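Redoing the dry goods shelf in Belport this month. Thread, mostly on long noodles and long pasta, with storage notes.

Old system was one tall Pliletti canister for everything. Internal height is fine for spaghetti, but different cook times mixed in one tube is a bad idea. Retired it.

Sorting on the counter first. Dried noodles get their own row. Straight sticks, packed tight, film wrapper with a seam down the middle.

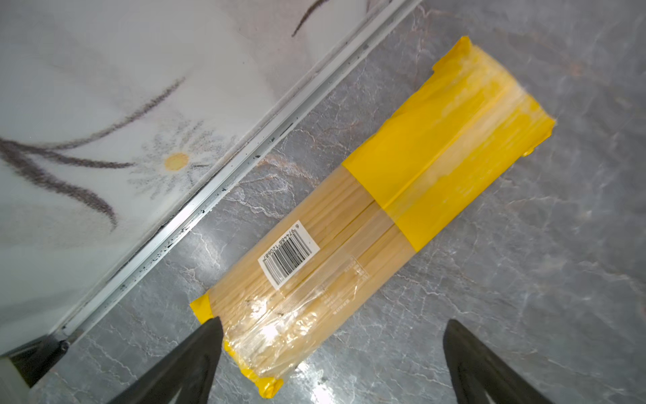 Dried noodles, yellow and clear film, barcode on the clear end.

Film packs snap strands if stood on end under load. I store them flat, heaviest at the bottom, no more than three high.

Shelf is a Doolan wire unit, 83 cm wide. Wire spacing leaves dents in soft packs, so there's a cut sheet of Eltmont liner under everything.

Pasta next.

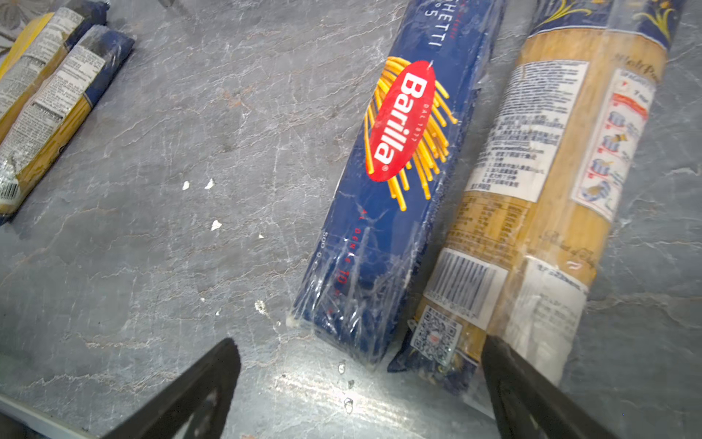
Package weight decides the layout more than brand does. I plan each row in 500 g units and leave a gap at the front for whatever is open. The blue Barilla No. 5 box says 500 g on the face, so it sets the unit. The long clear pack next to it has its cooking label stuck on the wrapper, and that stays on if I ever decant. Boxes go on the left, film on the right.

Open packs: fold, clip, date with a marker. Total time for the shelf was about 20 minutes, liner included.

Rice and beans are a separate thread.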